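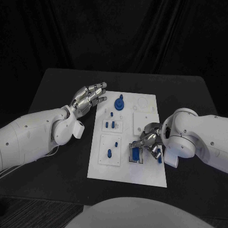 *Figure 1. Both hands over the task board, the right one curled around the rectangular block.*

## Gathering examples for the board task

When we began our project at Zultstead, we thought the learning part would eat up most of our time, and we were a little surprised (and, if we are being fair, a little charmed) by how much of the summer went into simply collecting good examples. By 2026-08-28 we had 2333 of them saved, all on the same white board with its blue pieces, and we had grown quite fond of it by then!

Each example is one person guiding the two arms through one small job, such as lifting the block out of its outlined slot or setting it back in. We worked in two pairs, one partner steering and the other writing notes, and we traded places after every four runs, which kept everybody's shoulders happy. The notes went into Rarkeo, our homemade logging sheet, and the recordings went to the model we call Zamfir.

We kept the clumsy runs too, as long as the block ended up where it belonged, and gave them their own label. Our early guess is that Zamfir learns something useful from a grip that gets corrected partway, but we haven't tested that properly yet. The comparison is planned for September, once the Heltudberg lab has room for us on its computers.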